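Vosent wins the rights to its own back catalog

Great news for anyone who grew up mashing buttons on a Vosent platformer! The studio has its games back. After 11 months of back and forth with former publisher Liyanage, the two have signed a deal that hands over all 48 titles, source code and soundtracks included.

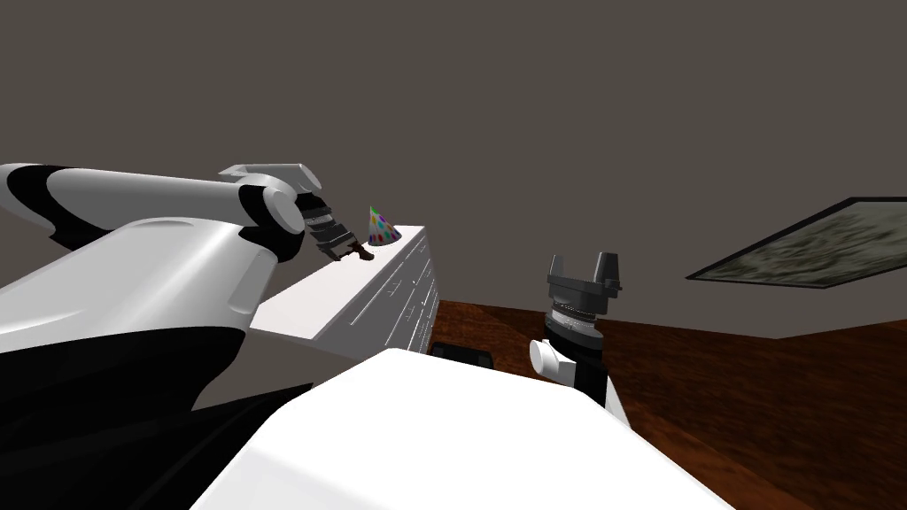 The fight began in February of last year, when Liyanage pulled the Sondville series from download stores and Vosent said its contract called for the rights to go back to the developer once sales stopped. Liyanage read the same clause another way - a boxed collection was still on shelves, so in its view nothing had lapsed. Both sides had lawyers writing letters by spring, but the case never reached a courtroom, and the money side of the deal is staying private.

What we do know is pretty exciting. Sondville 1 and 2 return first, with the original music and the level editor that was cut from the console release (we have wanted that editor for years). Homham, the odd little farming spin-off that sold next to nothing and now goes for silly prices secondhand, is getting a proper PC version with controller support. Saves from the old discs should carry over too, though Vosent is still testing that part. 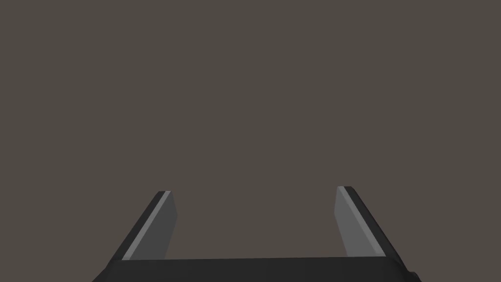

Simulated two-finger gripper, seen from behind.

Prices haven't been set. If you bought a Sondville game from the Liyanage store before it closed, hang on to your receipt email - Vosent wants to honor those purchases and will post the steps on its forum, June 2023.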